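4 min read

4. Experiments on Household and Workshop Chores

4.1 Choice of tasks

The question in this section is a practical one: which of the small chores that people do at a table can a machine do today, if it learns only from recorded human demonstrations? We do not consider walking, opening doors or climbing stairs. These problems are important, but they are studied by many groups, and a machine which can walk to the kitchen and then cannot pick up a spoon does not help very much.

We selected the chores together with two partners. Ratirel, who repair small kitchen appliances, gave us a list of the operations which their staff perform at the bench. From it we kept four: sorting screws by length, putting a gasket in its groove, wiping a housing, and placing a finished unit in its carton. The household chores were selected by the first author and by Julián Urquijo, who visited homes in the Pisgate district and wrote down what was done on the kitchen table between breakfast and noon. From his notes we kept five: folding a dish towel, stacking plates, closing a jar, collecting cutlery and wiping the table.

4.2 Demonstrations

All demonstrations were made by a person who holds a gripper tool in the hand and performs the chore with it. We preferred this method over moving the robot arm by remote control. In our earlier trials with remote control, the operators became tired and their movements became slow and careful in a way that no person moves at home. With the hand-held tool the movements are faster, although still slower than with bare fingers. The disadvantage is that the person can lean, turn and change the position of the feet without thinking, and the arm must later reproduce the path of the tool from a fixed base.

We collected 2,139 demonstrations. After review, 1,709 of them were used for training. A demonstration was removed if the object fell off the table, if the path of the tool could not be recovered, or if the arm could not reach one part of the path. The last reason was the most frequent one for the table wiping chore, where people like to stretch far over the table.

4.3 Evaluation

Each of the nine chores was tried 30 times on the arm. A trial was counted as a success only if a person who came to the table afterward did not need to correct anything. This rule is strict. A towel folded with one corner outside is usually accepted in a robotics paper, but the persons who judged our towels did not accept it, and we followed them. The time limit for each trial was 111 seconds, the same for all chores.

The chores can be put in three groups. Stacking plates and placing the unit in its carton were reliable, and we would let the machine do them without a person in the room. Wiping the housing, collecting cutlery and sorting screws were done correctly in the majority of trials, but the errors were of a kind which makes the result hard to trust. For example, one long screw among the short ones is enough to spoil the box for the repair staff. The other four chores, which are folding, closing the jar, placing the gasket and wiping the whole table, are not ready.

4.4 Where the errors come from

We expected that most errors would happen during the grasp. This was true for the gasket, which is thin and soft, and for the towel. For the rigid objects the grasp itself was seldom the problem. More often the fingers arrived at the wrong height, and this error was already present before they closed. People correct their height with touch: the fingertip meets the table, and the hand stops. Our policy has no such signal and must decide the height from the camera view only.

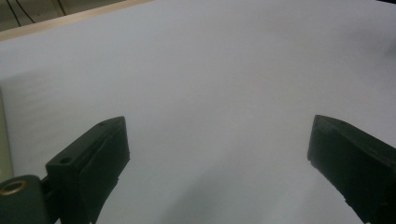 Figure 4. View from the hand-held gripper tool, with the fingers open and no object between them.

Height estimation depends strongly on what the table offers to the eye. On the wooden bench at Ratirel, the grain and the old scratches move visibly in the view when the tool comes down, and the policy can use this motion. A plain white surface, as in Fig. 4, gives very little of it. Apart from the narrow tan wooden strip at the far border, the useful information near the fingers is the soft gray shadow below and between them, which becomes weaker toward the upper part of the view. We believe that the policy learns to use such shadows, and this would explain a result that confused us at first: on the white table, the success rate went down when we moved the lamp, while on the wooden bench the same change had almost no effect.

To examine this, we repeated the cutlery chore on the white table with a printed cloth over it. The errors of height became rare, also with the moved lamp. We do not propose this as a solution. A family should not have to choose its table for the comfort of a machine, and in the workshop a cloth would catch the screws. A simple contact sensor in the fingertips seems to us the better way. The Bautista fingertip, which we tested for a short time in May, gave a clean signal on hard tables but also reacted to the folds of the towel.

4.5 Comparison with a commercial arm program

Zendeck supplies its arm with a fixed pick-and-place program. We ran this program on the two reliable chores only, because the others cannot be expressed in it. It was faster than our policy on the carton chore and did not fail when the carton was in the marked position. When the carton was turned by hand, even slightly, the program closed the fingers on the edge of the cardboard. For a workshop with a fixture on the bench, the fixed program remains the reasonable choice, and Ratirel decided to keep it for packing. In the kitchen there is no marked position for a plate, and there the learned policy was clearly preferable.

Closing the jar deserves a separate remark. The arm found the lid and placed it correctly in most trials, and then turned it until the wrist reached its limit. The demonstrators solved this by releasing and grasping again, but each of them did so at a different moment, and the policy learned something between all of them. We are now recording this chore again with a fixed number of turns before each release.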